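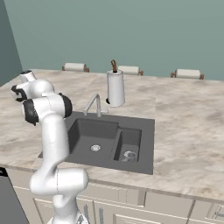
Marbled worktop and dark grey sink against a grey-green wall.

Hard water: changes to dosing and advice for kitchens

The water supplied to Flarkthorpe and the lower half of Handidville is hard, and the switch to the Hukska borehole in March made it slightly harder. Residents have since reported more scale in kettles and more white marking around taps. The notes below were prepared by Naa Baidoo and replace the sheet issued with the spring newsletter.

Hardness comes from dissolved calcium and magnesium. When the water is heated, part of the calcium comes out as calcium carbonate, or limescale. The rate rises sharply with temperature, so a hot water cylinder set higher than it needs to be will scale faster than one set correctly. Cylinders should still be kept at 60 degrees or above to control bacteria. Do not turn them down to save on descaling.

Blocks with a shared softener (Roman Court and the two terraces behind it) will have the salt dose adjusted on November 1, 2023. The work takes up to 6 hours. Cold water at the kitchen tap is not softened in these blocks and will not be affected. Hot water may run cloudy for a short time afterwards — this is trapped air and clears from the bottom of the glass upwards. If it clears from the top down, or leaves grit, ring Obed Agbeko at the estate office.

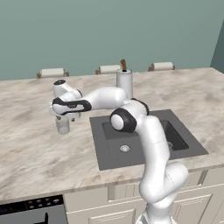
A clear drinking glass above the worktop, to the left of the sink.

For kettles and taps, citric acid is cheaper than branded descaler and works as well on light scale. Dissolve two tablespoons in a litre of warm water, leave for half an hour and rinse twice. Keep any acid, including vinegar and lemon juice, off marble and limestone. Both are largely calcium carbonate, the same material as the scale, and the polish will be etched within minutes. Granite is more resistant but its sealant may not be.

Film on glasses from a dishwasher has two causes. Scale dissolves in vinegar. Etching does not, and is permanent; it usually means the machine's softener is set too high for the supply. Check the hardness setting against the manual before buying more rinse aid.

Test strips can be collected from Esi Atinga at the Handidville office, one packet per household.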